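白墙、时钟和一条钻进地板的轨迹
在Civbridge，写机器人软件的人花在机器人身上的时间少得可怜

编号610的工单标题是“夹爪进入地下”。提交人没有写复现步骤，只贴了一段三维回放：代表夹爪的小坐标系从桌面上方出发，沿着一条看上去颇为自信的曲线往下走，穿过桌板，穿过地板，在楼下那家公司大概摆着复印机的高度停住，优雅地转了半圈，又回来了。

Chun-hung Lau把这段回放在会议室的屏幕上放了三遍。他负责Tamon的定位模块，按职责，夹爪去了哪里归他管。

“从数学上讲，这条轨迹很光滑。”他说，“速度连续，加速度也连续。优化器对它非常满意。”

我在Civbridge待了九天，这句话后来以各种变体反复出现。优化器对它非常满意。残差很漂亮。测试都过了。在这家公司，这几句话的语气接近医生走出手术室时摘口罩的那个动作。

Civbridge做的东西用一句话说得清，客户也通常只听这一句：人拿着夹爪干活，软件把人的动作变成机器人能学、能照着做的轨迹。夹爪是手持的，上面装着相机，拿它的人不必懂编程，也不必去碰一台造价吓人的机械臂。剩下的事情由Tamon完成。Tamon是公司那套软件的名字，包括从相机画面里算位置、给各路数据对时间、估计手指张开多大、检查动作机械臂做不做得到，以及在上述任何一步失败时弹出一个红色对话框，里面写着“未知错误”。

对话框的文案有人抗议过。负责界面的工程师回答，错误都是已知的，未知的是该显示哪一个。

公司名片上写的是“具身数据与规划软件”。我问过三个人“具身”在这里是什么意思，得到四个答案，其中一个人中途改了主意。财务那边一律写作“软件服务”，合同走得快一些。

位置从哪里来

手持夹爪的好处显而易见：人的手腕灵活，反应快，摔了东西还会骂一句，这些都是机械臂目前做不好的。坏处也显而易见。机械臂自己知道手在哪儿，六七个关节里都有编码器，读数一乘一加，末端位置就出来了，精确得近乎乏味。人的胳膊没有编码器。夹爪拿在手里，它在空间里的位置和朝向，全得从它看见的东西倒推。

倒推的办法不新鲜。相机看见房间里的一些角点和边缘，下一帧又看见它们，位置稍有不同，于是可以猜相机动了多少。再加上惯性测量单元，它每秒几百次地报告自己受到的加速度和角速度，报告里掺着噪声和一个缓慢漂移的偏差。两边合起来，叫视觉惯性里程计。如果还顺手把房间的地图建出来，并且在回到老地方的时候认得出来，就可以叫SLAM，论文也好发一些。

两种传感器的关系，Lau形容为一对合租的人：一个反应慢但记性好，一个反应极快但过几秒就忘了自己住几号。算法的任务是让他们在房租上达成一致。

麻烦在于，角点和边缘得有。办公室偏偏是人类为了消灭角点而发明的建筑类型。白墙，白桌子，白柱子，光线均匀，装修队干得越好，定位就越难。学术界的公开数据集里常有堆满杂物的实验室，书架、海报、没收拾的线缆，每一样都是特征点的富矿。等软件卖给客户，客户为了迎接演示，会把房间收拾得干干净净。

“我们在合同附件里写过‘请勿整理’。”Lau说，“法务问这一条的商业目的是什么。”

Tamon早期版本对付白墙的手段很朴素：降低角点检测的阈值。平时对比度不够的点不要，现在要了。结果墙上确实冒出一大片点，密密麻麻，让人安心，可惜大部分是图像噪声，下一帧就换了地方。算法诚恳地把这些点逐一匹配，得出的结论是房间在轻轻发抖。

第二个手段靠镜头。用视角极宽的鱼眼，桌面上没有东西可看，就看天花板。管道、灯具、横梁，凡是装修预算没有覆盖到的地方，都是好地方。鱼眼的代价是畸变：直线弯了，边缘的像素挤在一起，标准针孔模型到了那里干脆放弃解释。必须换投影模型，重新标定，再把所有偷偷假设了针孔模型的旧代码找出来。

旧代码找了六个星期。最后一处藏在一个叫utils_final的文件里，旁边还有一个utils_final2，两个都在被调用。

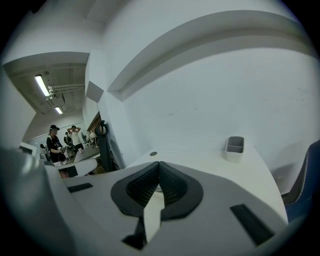

鱼眼画面里还有一样东西永远不肯离开：夹爪自己。它占着画面的下半截，纹丝不动，边缘清晰，纹理分明，按照任何一种特征检测器的审美，都是整幅图里最出色的部分。相机往左，它不动；相机往右，它不动。一个不加防备的里程计会从中得出合理推论：既然这么多高质量的点都静止，那么相机也没有动。

办法是加遮罩，把属于夹爪的像素涂掉，算法不许看。听起来是半天的工作，当初的排期也确实写着半天。然而手指会开合，遮罩要么画大，把有用的桌面也涂进去；要么画小，手指一张开就漏出来。如今Tamon里的遮罩有两层，固定外壳一层，运动部件一层，后者跟着估计出来的手指开度变形。而手指开度是另一个模块算的，那个模块又想知道相机现在的姿态。两个模块为此互相等待过一阵子，双方都很有礼貌，谁也不先开始。

编号610的工单，最后查到的也是这么一件事。操作者把夹爪举到离白墙很近的地方，画面里能用的点几乎没有了，视觉那一路沉默下来，系统靠惯性撑着。惯性测量单元的加速度计偏差有一点点没估准，对时间积分一次是速度，再积分一次是位置，误差按时间的平方长大。夹爪就这样下楼去了。等它重新看见天花板上的东西，重定位成功，后端优化把前后两截接起来，又很体贴地把接缝抹平，于是有了那条光滑的曲线。

修复方案争论了两天。一派主张在视觉失效时立刻中断轨迹，宁缺毋滥；另一派主张继续，但把不确定度如实放大，交给下游判断。第二派在理论上完全正确，问题是下游从来没有读过不确定度那一栏。我看了接口文档，那一栏的说明是“保留”。

最后两派都赢了，也就是加了一个开关，默认值是第一派的。

几点钟了

如果说定位是Tamon里最有学问的部分，那么时间同步就是最没有体面的部分。它不涉及任何能画进宣传册的东西，只涉及一个问题：现在几点了。房间里每一台设备都有自己的看法。

相机有相机的时钟，惯性单元有惯性单元的时钟，录数据的电脑有自己的时钟，还时不时被网络对时服务往前或往后拨一下。图像的时间戳可以是曝光开始的时刻、曝光中点、传感器读完最后一行的时刻、数据到达主机的时刻，也可以是驱动程序终于想起来给它盖个章的时刻。各家厂商选哪一个，手册里语焉不详。有一本手册写的是“图像时间”。

负责这一块的工程师不愿意具名，理由是她母亲以为她在做人工智能。她给我看一张曲线图，横轴是时间偏移，纵轴是相机算出的角速度和陀螺仪测到的角速度之间的相关性。理想情况下曲线有一个尖峰，峰在哪里，两块表就差多少。那天的尖峰在93毫秒。

“93毫秒是什么概念呢，”她说，“手快一点的人，夹爪已经过了杯子。”

比固定偏移更讨厌的是会变的偏移。93毫秒只要一直是93毫秒，减掉就完了。可电脑一忙，数据在缓冲区里排队，偏移就变大；不忙了又缩回去。有一段时间，偏移在每次录制的开头都特别长，能到300毫秒，几秒后恢复正常。全组把驱动翻了一遍，怀疑过总线、散热、节能模式，也怀疑过彼此。原因在录制软件自己身上：每次开始录制，它先弹出一个带动画的倒计时窗口，动画由主线程绘制，接收数据的也是主线程。

动画是某次用户体验评审的成果，评审纪要说它“缓解了操作者的焦虑”。

如今倒计时还在，改成了三个静态数字。接收线程搬了家，优先级调高，时间戳在数据进门的那一刻就盖上，此后不许任何人改。数据结构里因此出现了四个时间字段：设备时间、到达时间、校正时间，以及一个叫time的字段。没有文档说明第四个是什么，也没有人敢删，因为删掉它之后有一个测试会失败，测试的名字叫test_time。

我请她讲讲校正本身的算法，她讲得很快，其实也不难：录制开头让操作者拿着夹爪晃几下，动作里有了足够丰富的旋转，两路角速度一对，初始偏移就有了；之后把偏移当成一个缓慢变化的状态量，塞进滤波器里一起估。难的是说服操作者去晃。客户现场的人觉得晃夹爪的样子不太庄重，常常轻描淡写地点两下了事，相关曲线上于是没有峰，只有一道平缓的山坡，软件在山坡上任选一处住下。

后来她在流程里加了检查：旋转激励不够就不许往下走，屏幕提示“请再晃一次”。客户反馈说提示语气不好。改成“请再晃一次，谢谢”，投诉停了。

一块方格板能解决的问题

轨迹光滑了，时间对齐了，还剩下一个哲学问题：相对于什么？

里程计的原点是开机那一刻夹爪所在的位置。今天在桌子左边开机，原点在左边；明天换了个人，原点在右边。两段数据各自完美，放到一起，桌子有两张，重力方向倒是一致，这要感谢惯性单元。对于要拿这些数据训练策略、或者拿去让机械臂重放的人来说，各说各话的坐标系一文不值。

通行的做法是放一块标记板，黑白方块，粗黑边框，尺寸已知。相机看见它的四个角，就能解出自己相对于板子的位置和朝向。这是机器视觉里少有的几件几十行代码就能跑通、当天就能看到结果的事，所以每个实习生都从它开始，也都因此对这个行业产生了过于乐观的判断。

板子的第一个脾气是尺寸。解算需要知道方块的真实边长，这个数写在配置文件里，单位是米。板子是打印的，打印机的默认设置是“适合页面”，会在未经请示的情况下把图缩小百分之三。百分之三的尺度误差意味着一米之外偏三厘米，刚好够机械臂的手指从杯子旁边经过。Tamon的安装手册第四页用加粗字体要求用户拿卡尺量一遍。Lau认为没有人量过。他的依据是，手册那一页的单位有很长时间误印成厘米，从来没有收到过来信。

第二个脾气叫翻转歧义。板子离得远，或者看上去接近正对，四个角点在图像上的位置可以由两种姿态来解释，一种朝左倾，一种朝右倾，重投影误差相差无几。求解器每一帧都选误差小的那个，于是在两个答案之间来回跳，回放里的世界像一扇没关好的门。解决办法是不要每帧独立地信它，把前后帧的运动约束进来，或者只在看得又近又斜的时候才采纳。Tamon两样都做了，为此写了一个状态机，状态机有七个状态，墙上的打印图上有六个，多出来的那个是后来加的，叫“再等等”。

第三个脾气是鱼眼。方块到了画面边缘，直边变成弧线，寻找四边形的检测器对弧线不感兴趣。可以先把图像校正平，再检测，但超过一百多度视角的画面没法铺进一张平面图里，边缘会被拉到无穷远。现在的做法是把画面切成几块，朝不同方向各自校正，各自检测，再合起来。计算量涨了几倍，风扇的声音也大了，有客户据此认为新版本性能更强。

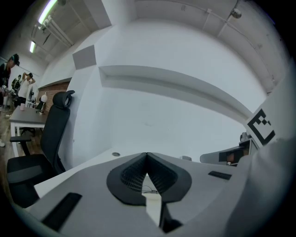

标定相机和夹爪之间的关系，用的还是同一套工具。相机在哪儿算出来了，可干活的是指尖，中间差着一个固定的刚体变换，六个数。从图纸上可以读，但图纸说的是设计时的愿望。Civbridge的流程是让指尖抵住一个固定的点，绕着它转动夹爪，相机在空中划出一片球面，球心就是指尖。拟合一个球不需要什么学问，需要的是指尖在整个过程中不打滑。滑了，球就胖一点，残差大一点，软件提示重来。

Lau给我演示时重来了五次。第六次软件报告成功，他看了一眼残差，把程序关了，说午饭以后再做。

朝向更难一些，转着圈抵一个点只能告诉你位置。为此另有一套流程，牵涉到两块板子和一篇没有英文版的内部文档，我读到第三页，那里写着“显然”。

手指张开了多少

夹爪除了在哪儿，还有一个自由度：张多大。有的方案在里面装编码器，Tamon要支持好几种夹爪，有的没有，便从图像里估。手指在画面中的样子是已知的，张开时这样，合拢时那样，训练一个小网络做回归，或者在手指上贴标记直接量，两条路都通。

两条路也都怕同一件事，就是手指夹着东西。东西会挡住手指，还会把软的手指撑得变形。网络在空手数据上表现优异，误差曲线足以装裱；到了夹海绵的时候，它报告的开度比海绵还小。严格说它没有错，海绵确实被压扁了。问题是机械臂重放时会照这个开度去夹一只纸盒。

由此引出一场关于“开度”定义的讨论，历时之长，连前台都形成了看法。控制组要的是指令：操作者想把手指合到哪里。感知组能给的是状态：手指现在在哪里。两者之差乘上刚度，差不多就是夹持力。空手时指令等于状态，没有分歧；一旦碰到东西，分歧就是整个任务的关键。只记录状态，机械臂会恰好把手指停在物体表面，不施加任何力，然后把东西体面地留在原地，空手抬起来。

目前的折中是检测接触，接触之后给状态减去一个偏置，充当“想要再紧一点”。偏置取多大，按物体类别查表。表里有一行叫“其他”。

回放

公司内部使用最多的软件不对外卖，叫Jayawardena。这个名字原属于一台服务器，服务器报废以后名字传给了跑在上面的程序，程序是一个日志回放器。左边是相机画面，右边是三维场景，下面是几十条可以展开的曲线，拖动时间轴，三者一起走。

第一版是一名工程师在三月里用两个周末写的，他当时只是想看清楚一个抖动是从哪一帧开始的。后来人人都来要，要完了都提意见。有人要同时看两段，有人要倒放，有人要把曲线的颜色改成色弱同事也能区分的，这个要求合理，拖了最久。它至今没有正式负责人，提交记录里有十四个人的名字，代码风格随名字变化，读起来有点像翻一本宾馆留言簿。

Jayawardena有一个别处少见的功能，叫“责备”。在时间轴上选中一个点，它会沿着数据流往回查，列出这一刻的位姿依赖了哪些输入、经过了哪些模块、各模块当时用的是哪个版本的参数。名字借自版本管理工具里的同名命令，最初是玩笑，后来有人提议改成“溯源”，投票没有通过。

我坐在旁边看人用了一下午。一段倒水动作的数据，壶嘴在杯口上方忽然横移了一小截。先看视觉，特征点数量正常；看惯性，没有冲击；看时间偏移，平的；最后点开“责备”，发现回环检测在那一刻触发，系统认为自己回到了四十秒前来过的地方，并据此把位置挪了一下。它确实回来过。只是四十秒前那张桌子上的椅子是推进去的，后来被人拉了出来，两把椅子之间匹配上了几个点，算法认定世界没动，动的是自己。

处理方法是把回环修正分摊到整段轨迹上，事后再做一遍全局优化，在线的那份只拿来给操作者看个大概。写起来两行字。对应的代码改动涉及三十多个文件，审查意见里最长的一条讨论的是变量命名。

批量处理的结果每天早晨汇总成一张表。我在的那几天，库里积压的一批片段刚跑完，一共3,330段，每段附一个自动评级：绿、黄、红。绿的直接入库，红的丢掉，黄的由人来看。设计者的预期是黄的很少。阈值调严，黄的变多，看的人抱怨；阈值调松，绿的里面混进下楼的夹爪，客户抱怨。于是阈值随抱怨的来向浮动，构成公司里响应最快的一个闭环控制系统。

然后机械臂说不

Levesano是Civbridge眼下最大的项目，客户做餐具分拣，要求是人示范，机械臂照做，周末也照做。定位、时间、标定、开度，前面所有环节都是为了把一条干净的轨迹交到规划器手里，而规划器的工作是告诉你这条轨迹不行。

人的手腕转过一个角度时毫不费力，对应到机械臂上可能是关节撞到限位，或者经过奇异位形：末端只挪一点点，某个关节却要以荒谬的速度转半圈。人还会顺势把手肘抬起来让开旁边的架子，而夹爪轨迹里没有手肘这一项，机械臂的手肘要去哪儿，由逆运动学自行决定，它的趣味和人不同。

最直接的处理是逐点求逆解，求不出来就报错。按这个标准，Levesano第一批示范里能原样执行的少得令人尴尬，尴尬到周报上改用了饼图，把切片的标签省了。接着放宽：允许末端稍微偏离，允许绕某些轴转一点，允许时间拉长。每放宽一项，通过率就涨一截，与此同时，机械臂做的事离人示范的事也远了一截。全部放宽以后通过率极高，盘子放得也很稳，放在了隔壁的格子里。

规划组后来换了个角度。哪些偏差可以接受，取决于那一刻在干什么：在空中移动时，偏五厘米无所谓；手指靠近盘沿时，偏五毫米也不行。所以先把轨迹切成段，给每段标上松紧，再做整体优化，松的地方多让，紧的地方死守。切段的依据用的是手指开度的变化和接触检测，也就是上一节里那张有“其他”一行的表。

“整个系统最让我睡不着的部分，是它们互相引用。”规划组的一位工程师说。她在白板上画过一张模块依赖图，后来图被擦掉用来排值班表，值班表也是环形的。

还有延迟。示范数据里，画面和动作是同时发生的，人看见杯子歪了，手已经在扶。机器人这边，相机曝光、传输、网络推理、控制器插补、电机响应，各扣下一点，等动作落地，世界已经往前走了一截。照着旧画面推出的动作去执行，机械臂就像一个总在回答上一个问题的人。补偿的办法是让模型一次预测未来一小串动作，执行时把已经过期的头几个扔掉，从还来得及的那个开始。扔几个，取决于实测延迟；实测延迟，取决于时钟。于是电话又打回时间同步组，她接起来，第一句是“几点的数据”。

上线前的评审定在2019年8月19日。会议纪要我看过，共九条，八条有负责人，第九条写的是“确认第四个时间字段的含义”。

演示本身进行得平常。操作者示范，数据进来，屏幕上亮起绿色，规划器思考了几秒，机械臂伸出去，拿起一只盘子，放下。客户代表问能不能快一点，销售说可以，规划组的人看着天花板。客户又问能不能换一只没见过的碗。碗拿来了，不锈钢的，反光很好，Tamon在碗面上找到了许多特征点，质量极高，全是灯。

那只碗现在放在Lau的显示器旁边，里面装着回形针。对付反光的分支已经开了两个星期，思路是先判断一组点的运动和房间其余部分是否一致，不一致的整组丢掉。镜面里的灯随着相机走，走法却和真正的灯不同，从几何上分得开，前提是画面里真正的灯足够多。

我离开那天下午，分支合并进主线，持续集成跑了一遍，三百多项测试里红了一项。Lau点开看了看，是test_time。他重新跑了一次，绿了。

他盯着那块绿色看了一会儿，开了一张新工单，标题写的是“偶发”，然后下楼去买咖啡。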